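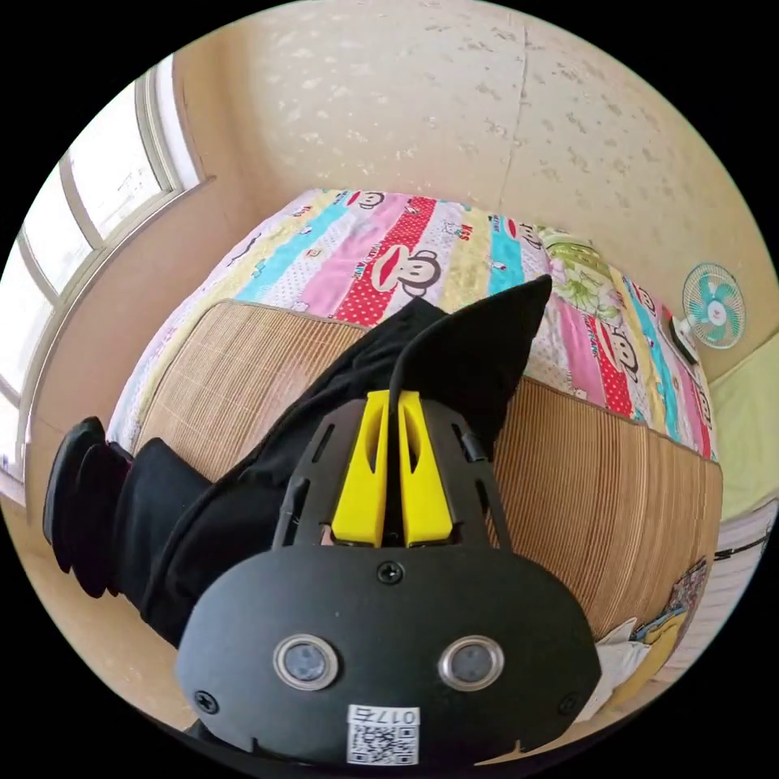

Bed with a piece of black fabric on it

Washing dark sheets
Posted by drolley22, February

Does cold water really stop fading? Mine went gray after a few washes at 30.

ashour_k: Yes, cold and inside out. I've done it since 2014.

womar: Disagree. Cold leaves detergent behind – that's your gray. Use less of it.

drolley22: Will try half a cap.

Recent threads
Pillow sizes
Wool blanket care

This site uses cookies. OK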